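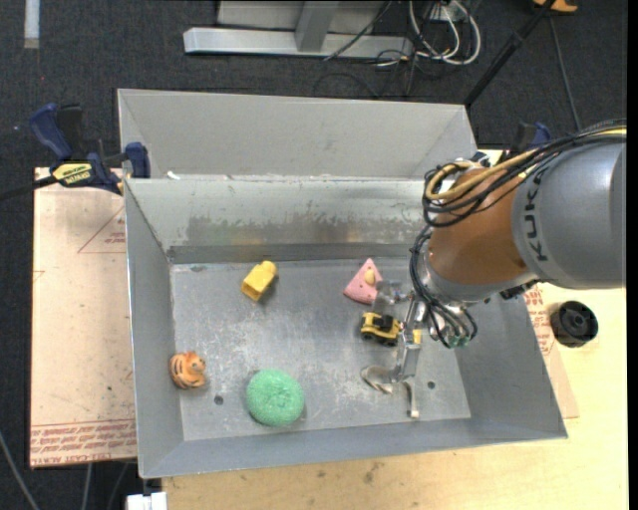 Sorting Day at Prurnside: The Odds and Ends Bin

Every toy library has a bin like ours, and every toy library will tell you it's under control. I've been hearing that at Prurnside since I started helping on Tuesday mornings, and I still don't believe it. Things go in because they've lost their set, or their box, or because someone at the desk couldn't decide. The official line is that they come out again within the month. I have my doubts, so this page goes through a few of them one at a time, with what we know and what we only think we know.

Reshma Xaba asked me to keep it positive. I've done what I could.

The yellow building block
A single block. Our catalog says the building set it belongs to is complete, which makes me wonder who checked the catalog. Haris Zaidi thinks it came in with a donation and was never part of any set of ours. He may be right, but he said the same about the marbles, and those were ours. If you borrowed blocks over the summer, please look at what you have at home before you tell us nothing is missing.

The pink triangle with the tan knob
Foam or felt, depending on who has it in their hands. The knob says puzzle piece to me, the sort a toddler can grab. Manuela Valentini says it's from a shape sorter. We own 2 shape sorters and it doesn't fit either one. It has been listed as "puzzle, misc." since November, and I expect it will be listed that way next November too.

The yellow-and-black truck
Could be a bulldozer, could be some other construction vehicle. The little kids call everything in this line a digger and I've stopped arguing. It's small enough to disappear into a coat pocket, and the pocket-sized vehicles are the ones we lose most. The plan was to put a tag on each of them. I was told the tags would last for years. The first batch peeled off before the weekend.

The tiger
Orange with black stripes, so no argument over what it is for once. The argument is over where it lives. The animal box is supposed to hold jungle animals only, the farm box farm animals only, and a borrower who takes one home is supposed to bring back the same animals in the same box. I'd love to meet the family that manages it. We have had a pig in with the lions for as long as I've been coming.

The green scouring pad
Round, green, mesh. Shamim Mengal swears it belongs to the play kitchen, as a pretend thing for pretend dishes. I say it's a scouring pad that walked over from the sink. She has filed it under Kitchen, Pretend. I have asked for a note on the card saying this is disputed, and the note has not appeared.

The bin itself
Gray sheet metal with sloping sides and plenty of scuffs, and it's grimier on the bottom than I'd like. We were promised that metal would be easier to keep clean than the old plastic tubs. It does hold up better when it gets dropped. As for easier to clean, I'd want to see that floor after a real scrub before I signed my name to it. Some of those stains look settled in to me.

The cardboard
Flattened cardboard with red printing on it, put down on the wooden table. Haris Yousafzai's theory is that it saves the tabletop from scratches. Maybe so. The tables had plenty of scratches before the cardboard idea came along, and I can't say I've noticed fewer.

What happens next
The list of unmatched pieces has 31 entries. The plan is to match them before the next intake, using the photo cards, and anything left over goes into a grab bag at the spring sale. I've seen this plan before. It was typed up nicely then, too.

If you recognize a piece, tell whoever is at the desk and be ready to say which set and roughly when you borrowed it. "I think we had one like that" doesn't get it out of the bin. Bringing in the rest of the set does.

Claims close when the sale opens. They were supposed to close before the last one, and people were still coming by for marbles two weeks afterward.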